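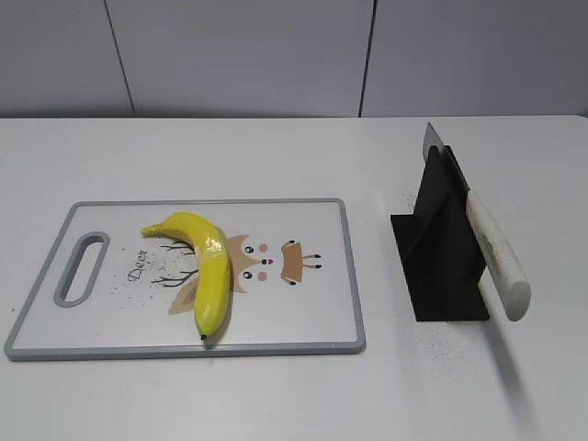
Tokberg Kitchen Items – README

Contents
2000 pictures of fruit and kitchenware on a white table. Each item has one row in items.csv.

Naming
Cutting boards are listed by their printed design, fruit by common name. The board marked "Deer" is entered as board_deer, a banana as banana. Fruit resting on a board gets its own row, with the board's name in the "support" column.

Splits
Train and test lists are in the splits folder. 168 pictures are held out for testing.

Known issues
Crumbs and dust on the tabletop are not labeled. 4 rows have no support value – treat these as unknown.

Maintainer: Kenta Kudo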